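Mini refrigerator
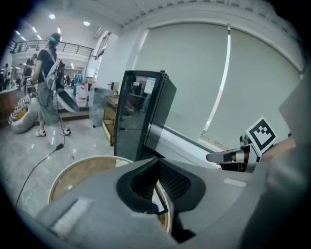
A black mini refrigerator with a glossy dark glass door, near a window with roller blinds

A mini refrigerator is a small refrigerator intended for offices, hotel rooms and lounges. It is used mostly for drinks and snacks. Models with a glass door are also called beverage coolers. In the catalog of the retailer Pledness they form a separate group since 2000.

The maker Wureo offers two sizes, and the larger one weighs about 2 kilograms more. Both need free space behind the back wall, so that the warm air can leave.

See also: Display cabinet, Wine cooler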